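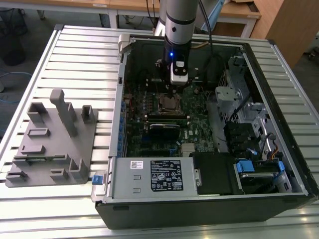 Search this site Enter keywords Search

Gripper comparison, bench 2

Ulises Pacheco and Lucero Apaza spent January trying grippers on desktop computer teardown and reassembly. The two that got past the first round were the Titis and the Brulolen. Each ran the same list of jobs, 1,000 attempts in all, with the case lying flat and the side panel off.

The socket approach is always straight down. We tried coming in at an angle first and kept running into the drive cage.

Both grippers used the same arm and the same controller settings. Changing over means reloading the tool offset and repeating the touch-off, and we logged 123 touch-offs for the month.

Cable routing took longer to sort out than the fingers did. A loop that is fine at the top of the travel can end up inside the case at the bottom.

The printed fixture tray sits directly on the slats beside the case. Lucero is redrawing it with a wider slot.

Results by job are on the Brulolen page. Questions about the tray files go to Lucero.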